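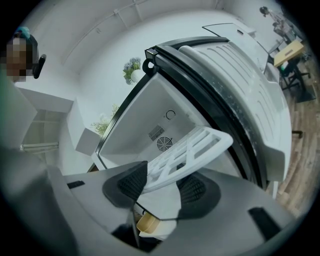 3.2 Removable racks and access to the compartment

Figure 2. Chest freezer with the lid raised; white plastic rack in front of the opening.

Storage practice was recorded in 25 households in Hatwood and Clastow during June. Compact chest freezers were treated as a separate group, as their contents are reached from the top and the lid must stay open while items are sorted. The unit in Figure 2 has a ribbed white lid and a pale inner wall with a vent grille and a round fan cover. The rack is a flat tray with rows of rectangular openings.

Households were asked to take out any loose rack before sorting and to put it back before closing the lid. Brandes and Harms noted the order of these steps on a common form. Where a rack had been left out for 5 days or more, the household was asked how the space was now used. Answers were coded separately by Böttcher, and differences were settled by discussion. Frost near the rim was entered as present or absent; its thickness was not measured.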